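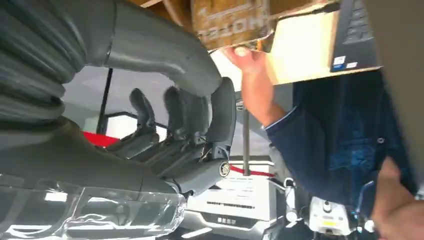
Boxes, boxes and finally some desks: the Bassey Street move is nearly done

Well, we're in! Mostly. If you've tried to phone the Bandell office this month and got the old message, sorry about that, the number follows us over at the end of January and until then please use email. The whole of small parts and repairs has now left Cosden and is up on the second floor at Bassey Street, and I've been over there with my notebook (and, I admit, a bag of pastries) to see how the unpacking is going.

The short version is that there's a lot of cardboard. The final tally on the moving list was 468 cartons, and that's after the big clear-out in the fall when we all swore we'd thrown everything away. We asked around for used boxes instead of buying new ones, so you get quite a mix. There's a scuffed old brown one with H2OH printed on the side that has plainly seen some life, and it's been keeping company with a much smarter pale carton with a dark navy panel and a couple of little white stickers. Then there's the plastic wrapping, the clear crinkly kind, which gets absolutely everywhere. If you have a use for clean plastic wrap, come and get it before we find a recycler.

Ashraf Bouzid drew up the floor plan and has been running the unpacking from a clipboard. His system is simple enough: desks first, network second, parts third, and everything personal stays in its box until the first three are finished. A few people grumbled about that last one (I was one of them, my good mug is in there somewhere) but it does mean you can walk between the desks without climbing over anybody's fern.

"I wanted people to be able to sit down and work on the first morning," Ashraf told me. "The pictures can go up in spring for all I care."

I liked the new desks straight away. They're pale wood, made of panels joined side by side, and they're a good bit deeper than what we had at Cosden, so there's room for a laptop and a tray of parts without your elbows going over the edge. The white cabinets stand right up against them, which was Ashraf's idea too, and the flat tops are already being eyed up as a place for the printer. I give it a week.

The network needed the most patience. The line into the building went live later than we'd been promised, and for the first couple of days everyone was sharing one phone's signal and being very polite about it. We've got routers out on the desks for now, and the proper wall brackets come with the next delivery. So yes, there are cables going over the tops of cabinets, and yes, it's on the list.

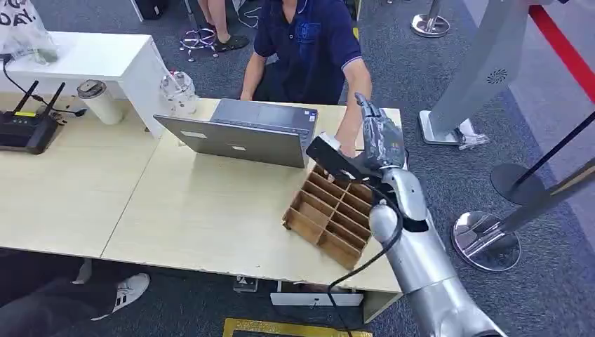
The part I'd been looking forward to was the parts storage, and that has only just begun. At Cosden we had everything in jam jars and margarine tubs, which was charming right up until you needed one particular screw. The new plan uses wooden compartment organizers, open at the top and divided into small square cells, one on each bench to start with. They came from Trestlow and they're nicely made, thin dividers and all. Every kind of part gets its own cell and its own label, and the labels match a list on the shared drive.

The list is the sticking point. Ashraf and I went through the old spreadsheet together and it has 1,082 lines, some of which say things like "other bits" and "ask Cosden." Once we'd taken out the repeats we were down to 977, and there are certainly more to go. So the cells will be filled a bench at a time, starting with the one by the window, and I'd ask everyone to please not tip a handful of anything into the nearest empty square because it happens to be there. I know it's tempting!

A few practical things while I have you. The front door on Bassey Street is locked until 8 in the morning, so ring the bell if you're early. Deliveries go to the side entrance and the elevator is slow, so allow time if you're bringing up anything heavy. Flattened boxes go by the back stairs, tied up if you can manage it. The better ones are being kept for the Bandell spring sale, so leave those whole and stack them under the coat hooks.

Customers with repairs already booked in don't need to do anything, your ticket number stays the same and your item came across with the rest of the bench work. Drop-offs start again at the new counter from the first week of February, 9 to 4, with an hour's break at noon. Parking is on the street or in the lot behind the bakery, where the first two hours are free.

If anyone opens a box and finds a green mug with a chip in the handle, I'm at the desk nearest the kitchen.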